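생활·지역
플로스티츠 마을 도서관, 헌 컴퓨터 고쳐 나누는 '레시테티' 다시 문 열어
입력 2023.03.03
글 베릴 게제르

플로스티츠 마을 도서관 아래층에 다시 불이 켜졌다. 오래된 컴퓨터를 받아 손본 뒤 필요한 이웃에게 건네주는 나눔 공방 '레시테티(Resitetti)'가 긴 겨울 휴식을 마치고 이번 주부터 주민을 맞는다. 작년 9월에 난방 배관이 말썽을 부려 문을 닫았으니, 그사이 집 안 구석에 낡은 본체를 모셔 두고 언제 다시 여느냐고 도서관 창구에 물어 온 분들에게는 꽤나 반가운 소식이겠다.

공방을 꾸려 가는 욜란다 팔라시오스 씨는 개관 전날에도 늦게까지 남아 선반에 이름표를 붙이고 있었다. 원래는 바예호 거리에서 오래도록 재봉틀 수리점을 하던 분인데, 가게를 정리하면서 챙겨 온 공구 상자가 지금도 작업실 한쪽을 차지하고 있다. 재봉틀이든 컴퓨터든 뚜껑을 열기 전이 제일 무섭지, 열고 나면 다 사람이 조립한 물건이라 순서가 보인다는 것이 팔라시오스 씨의 오랜 지론이다. 기자도 그 말에 용기를 얻어 드라이버를 들어 보았지만, 나사 하나를 떨어뜨려 한참을 찾은 뒤에는 얌전히 취재 수첩으로 돌아왔다.

레시테티가 지금까지 손봐서 내보낸 컴퓨터는 모두 900대다. 그 가운데 상당수가 학교에 다니는 아이가 있는 집으로 갔고, 이웃 마을 에스티시데의 노인 회관에도 들어가 어르신들이 멀리 사는 손주와 얼굴을 보며 이야기하는 데 쓰이고 있다. 회관에서 컴퓨터 모임을 이끄는 세베리노 소토마요르 씨는 "처음에는 다들 마우스 잡는 것도 어색해하셨는데, 이제는 제가 모르는 요리 영상을 저한테 보내 주신다"며 웃었다. 이번 봄에도 신청을 해 두었는데, 모임에 새로 들어오겠다는 분이 많아 빨리 차례가 왔으면 좋겠다고 한다. 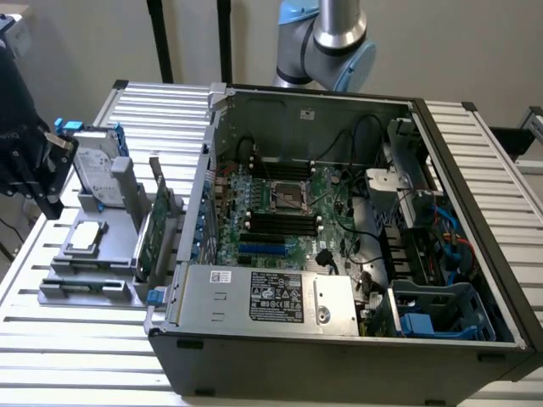 제7호

공방이 받는 물건은 책상 위나 아래에 두고 쓰는 데스크톱 본체가 가장 많고, 노트북과 모니터, 키보드도 받는다. 고장이 나서 켜지지 않는 것도 괜찮다. 메인보드가 망가진 본체에서 멀쩡한 메모리를 꺼내 다른 본체에 꽂아 주는 식으로, 두세 대가 모여 한 대로 다시 태어나는 일이 흔하기 때문이다. 다만 프린터와 브라운관 모니터는 둘 곳이 마땅치 않아 올해부터는 받지 않기로 했으니, 무거운 것을 들고 왔다가 도로 들고 가는 일이 없도록 미리 알아 두시면 좋겠다.

많은 분이 걱정하는 것이 안에 든 사진이며 편지, 가계부 같은 개인 자료다. 저장 장치는 접수한 날 바로 본체에서 분리해 전용 프로그램으로 내용을 지우고, 지울 수 없을 만큼 상한 것은 구멍을 뚫어 폐기한다. 원하는 사람은 그 자리에서 저장 장치만 돌려받아 집으로 가져갈 수도 있다. 이 일을 맡은 레안드로 몬토야 씨는 맡기기 전에 꼭 필요한 사진은 따로 옮겨 두라고 거듭 당부했다. 지우고 난 뒤에 찾으러 오시는 분이 해마다 있는데, 그때는 정말이지 차 한 잔 드리는 것 말고는 해 드릴 일이 없다고 한다.

올해는 배우는 자리도 새로 생긴다. 저녁 시간에 여는 '뚜껑 열기 교실'은 컴퓨터를 한 번도 분해해 본 적 없는 사람을 위한 기초반이다. 먼지를 털어 내는 법, 메모리를 빼고 끼우는 법, 느려진 컴퓨터에 가벼운 운영 체제를 까는 법을 차례로 익힌다. 정원은 20명이고, 참가비는 없으며, 열두 살이 넘으면 누구나 신청할 수 있다. 열두 살이 안 된 아이도 어른과 함께라면 옆에 앉아 구경할 수 있다고 하니, 집에서 시계나 라디오를 자꾸 뜯어 보는 아이가 있다면 데려가 보시기를 권한다. 팔라시오스 씨가 무척 반길 것이다.

살림은 여전히 넉넉하지 않다. 건물 사용료는 도서관이 받지 않지만 부품값과 전기료는 공방이 스스로 마련해야 한다. 다행히 덴마크에서 건너와 플로스티츠에 빵집을 낸 키르스텐 분고르 씨가 개관에 맞춰 호밀빵 100개를 구워 내놓았고, 빵을 판 돈은 모두 새 전원 장치를 사는 데 보태기로 했다. 분고르 씨의 가게 계산대에 놓인 컴퓨터도 레시테티에서 왔다고 하니, 빵으로 갚는 셈이라 해도 좋겠다. 호밀빵은 도서관 현관 옆 탁자에서 살 수 있고, 다 팔리면 그날로 끝난다.

물건을 맡기려는 주민은 도서관이 문을 여는 시간에 뒷마당 쪽 출입문으로 오면 된다. 앞문 계단은 아직 보수 중이어서 손수레를 쓰기가 어렵다. 전원선이 있으면 본체에 테이프로 붙여 함께 가져오고, 어디가 어떻게 안 되는지 쪽지에 짧게 적어 주면 고치는 사람의 수고가 크게 줄어든다. 컴퓨터를 받고 싶은 가정과 단체는 1층 안내 창구에서 신청서를 쓰면 되고, 몸이 불편해 나오기 어려운 분은 가족이나 이웃이 대신 써도 된다. '뚜껑 열기 교실' 신청도 같은 창구에서 받는다.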